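# Routine Care of the Two-Arm Tabletop Cell

Revised 1 October 2021

This procedure applies to the two-arm cell operated by Vasconcelos and is to be followed before each working period. Questions should be directed to Ladi Briggs.

## Before power is applied

1. Confirm that the emergency stop is pressed in.
2. Check the base bolts of both arms by hand. Tighten any that move.
3. Wipe the gripper fingers with a dry, lint-free cloth. Solvents must not be used.
4. Follow each gripper cable from the head to the base. A cable needs enough slack for the wrist to turn fully in both directions – a tight cable will fail at the connector first.

## Homing and grip check

Release the emergency stop and start the Zivis controller. Home the left arm, wait for it to settle, and then home the right arm. The two must never be homed together.

Run program 112 to open and close each gripper 5 times. If the fingers hesitate or close unevenly, stop the program and record fault code 2932 in the log.

Next, run the pick check using small, light objects of differing shape and stiffness. Toy figures and crumpled paper are suitable. Test one arm at a time, at reduced speed, with the other arm stationary.

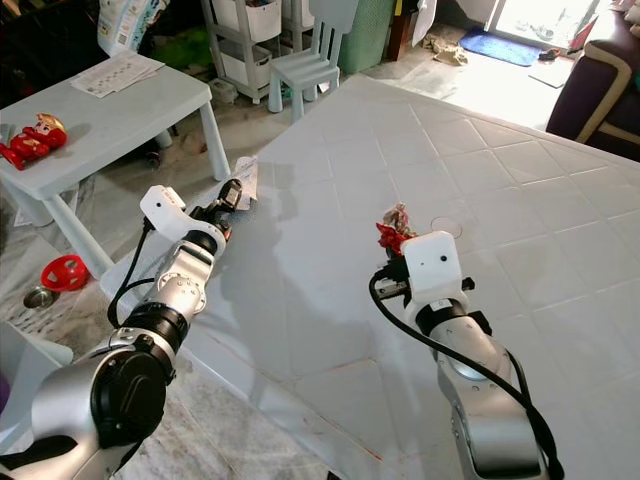

If an object slips during the lift, lower the arm and raise the grip force by one step. Repeat the check before making any further change. Grip force settings are stored separately for each arm and should be saved under the operator's own login.

## Finger pads

Replace the finger pads after 1188 cycles, or sooner if the surface is shiny or torn. Pads are ordered from Furkell and must be changed in pairs. Enter the new cycle count in the log before the cell is returned to use.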